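Urcombe teleoperation study – progress report to Ledenbridge
Submitted 5 July 2025 by Umesh Kashyap, Hitham site

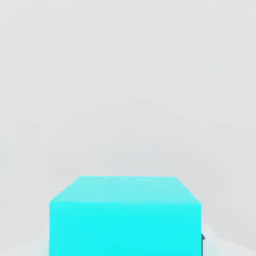

Simulated block task: cyan block with the tip of a gripper finger at its right side.

Work since the April report

Most of the effort went into collecting demonstrations by remote control in the simulator. An operator steers the gripper with a hand controller and we record the commands along with the rendered view. We logged 294 demonstrations of the block task and kept 291. The other three had gaps in the command log and were removed.

Two operators shared the work, in sessions of 60 minutes. Both found depth hard to judge in the rendered view. The background is plain light gray and the block has no markings, so there is little to line up against. Much of the gripper can also be hidden behind the block. We have left the view as it is for this batch, so that all the recordings match, and will test a second view in the next one.

Training

The first policy was trained on the full set in June. It gets to the block reliably but tends to stop and start just before contact. The same hesitation shows up in the operators' own recordings, and we think the policy is copying it. We are trimming long pauses from the logs and will train again on the shorter versions.

Hand guiding

The arm at the Saraç workshop is set up for hand guiding, but no data has been recorded on it yet. The safety check took longer than planned – the stop button had to be moved within reach of the person guiding the arm. Recording can start once the sign-off form is back.

Spending and requests

Spending is within budget. We ask to move the unused travel money to operator hours, which would cover the second-view batch. Please confirm by email to the Hitham office.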